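Time-aligning head and gripper streams in Fandgate

Applies to Fandgate 2.x with the Romow recorder. Older recordings made with the Mostyn logger need the conversion step described in the appendix.

Fandgate reads a session directory, estimates the clock offset between each stream and a reference stream, and writes a single aligned episode that the training loader can consume. The procedure below covers a three-stream setup: one head camera and two hand-held grippers, left and right. Each device timestamps its own data. The first picture is a head view, the second comes from a camera on one of the grippers. 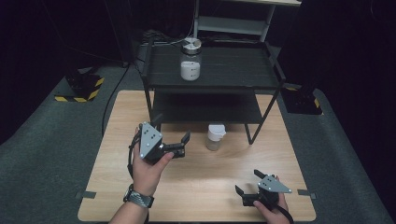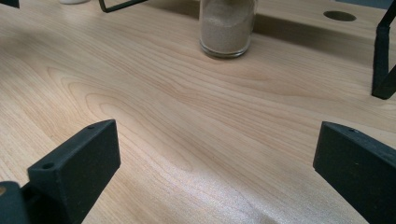 The clocks on these devices are independent. Each one starts at an arbitrary value and drifts at its own rate, so a constant offset is good enough for a short episode and wrong for a long one. Fandgate fits two parameters per stream, an offset and a rate, and applies both when it resamples.

Before you start

You need:

A session directory with one subdirectory per stream.
Video from all three cameras, and the inertial log from each device.
The calibration file for each gripper, which maps the raw encoder value to finger opening in meters.
Radow installed on the same machine, if you want to view the result.

Check that every stream has a file called stamps.bin. If one is missing, the recorder was stopped before it flushed its buffers. Run "romow recover" on the session directory. It rebuilds the stamps from the container timestamps, which are less precise but usable. Mark the session as recovered in session.cfg so that later steps use the wider search window.

Step 1. Choose the reference stream

Use the head stream as the reference. It normally starts first and stops last, and the other two fall inside it. Set it in session.cfg:

reference = head
streams = head, left, right
rate_hz = 50

rate_hz is the output rate of the aligned episode. It does not have to match any of the inputs. Video frames are never interpolated; for each output tick Fandgate stores the index of the nearest frame and the residual time error. Poses and finger openings are interpolated.

Do not set rate_hz above the lowest inertial rate in the session. Fandgate will accept the value, but the extra samples carry no information and they make the velocity estimates look smoother than they are.

Step 2. Get a coarse offset

Run:

fandgate coarse --session DIR

The coarse pass computes the angular speed of each device from its gyroscope, low-pass filters it, and cross-correlates each gripper against the head. This sounds unlikely to work, given that the head and the hands move separately. In practice there is enough shared motion when the operator turns or leans, and the result only has to land within a second of the true value.

The output is a short table:

stream offset_ms peak second
left 2335 0.71 0.38
right 117 0.64 0.41

The offset is added to the stream's own time to get reference time. The peak column is the normalized correlation at the best offset. The second column is the next highest peak outside the main lobe. If the two are close, the match is ambiguous and the fine pass may lock onto the wrong one. Treat a ratio below 1.3 as a failure.

Two things cause ambiguous peaks. The first is a repetitive task: a pick and place loop at a steady tempo correlates with itself one cycle later. The second is an operator who stands still with both hands low for most of the session. For either case, pass a manual hint:

fandgate coarse --session DIR --hint left=2300

A hint restricts the search to one second on each side.

If you control the recording protocol, add a sync gesture. Have the operator hold both grippers out in front, where the head camera sees them, and close and open the fingers twice. Repeat at the end of the session. The gesture costs a few seconds and gives the fine pass a clean event at both ends, which is what the rate estimate depends on.

Step 3. Run the fine pass

fandgate fine --session DIR

The fine pass uses two signals. The first is finger opening from the gripper encoder, compared with finger opening as measured in the head video. The second is gripper pose from the gripper's own visual-inertial track, compared with gripper pose as seen from the head. Both are evaluated in windows of 16 seconds, and each window yields one offset estimate. A robust line fit through the estimates gives the offset and the rate.

The head-view detector looks for the two fingers and the mounting plate. It needs both fingers visible to measure opening, and it drops windows in which the hand hides the gripper base for more than half the frames. Dropped windows are listed in fine.log with a reason code:

OCC gripper hidden in the head view
STA opening did not change enough to correlate
BLR motion blur above threshold
SWP left and right labels could not be resolved

SWP deserves attention. Mirrored grippers look alike from above, and when the arms cross, the detector can exchange the labels. It resolves them by checking which detected motion agrees with which encoder. If both grippers are static, that check has nothing to work with and the window is dropped. If SWP appears in most windows, confirm that the left and right directories were not exchanged when the data was copied. Swapped directories produce a low coarse peak on both streams and a high SWP count in the fine pass.

Step 4. Inspect the fit

Open the report:

radow show DIR/fandgate/report

For each stream there is a plot of offset estimate against time, with the fitted line. A good fit has estimates scattered evenly on both sides of the line and no trend in the residual. Look for the following problems.

A step in the estimates. The device clock was adjusted in the middle of the session, or the recorder restarted and appended to the same file. Split the session at the step and align the parts separately. A line fitted through a step is wrong nearly everywhere.

A curve. Device temperature changed during recording and the oscillator rate moved with it. Set drift_model = spline in session.cfg and rerun the fine pass. Use this only when the curve is obvious. The spline has enough freedom to follow bad windows.

A constant disagreement between the two signals. If the opening signal and the pose signal give parallel lines separated by a few milliseconds, the encoder and the camera on that gripper have different latencies. This is a property of the device. Measure it once, write it to the gripper calibration file as encoder_latency_ms, and leave it alone.

Few surviving windows. With fewer than four windows, Fandgate fixes the rate at 1 and fits the offset only. The report says so in the header. Such an episode can be used if it is short.

Step 5. Write the aligned episode

fandgate write --session DIR --out EPISODE

The output contains one table of ticks at rate_hz, with frame indices, poses, finger openings, and a validity mask. Ticks where any stream has a gap longer than three output periods are marked invalid. The loader skips invalid ticks and will not build an action chunk that spans one.

Poses are written in the frame of the head device at the first valid tick. If your policy takes gripper-relative actions, pass --relative and the actions are stored as transforms from the current gripper pose. Do not convert them again in the loader. Applying the relative transform twice produces actions that look plausible at low speed, and the error is hard to spot in a loss curve.

Checking the result by hand

Before committing a batch, pick one episode and scrub through it in Radow with all three views open. Stop at a contact event, such as a finger touching an object. The contact should fall on the same tick in the head view and in the gripper view, give or take one video frame. Check one event near the start and one near the end. If the first agrees and the last does not, the rate is wrong.

Transparent objects make poor contact references. Refraction at a glass edge hides the moment of touch in both views. Use the point at which the fingers stop closing, and compare it with the encoder trace.

Batch use

fandgate batch --root ROOT --jobs N

Batch mode runs steps 2 through 5 on every session under the root. Sessions that fail a threshold are moved to ROOT/held with the report attached. They are not retried on the next run unless session.cfg has changed. Memory use is set by the head video decoder, so start with a low job count and raise it while watching the machine.

Appendix: Mostyn recordings

Mostyn wrote stamps as floating-point seconds, which lose precision on long-running devices. Convert with:

fandgate import-mostyn --src OLD --dst DIR

The importer refits the stamps to a uniform clock for each stream and stores the residual. If the residual is larger than half a video frame, the importer stops and names the stream. Pass --force only for sessions you intend to use without the finger opening signal.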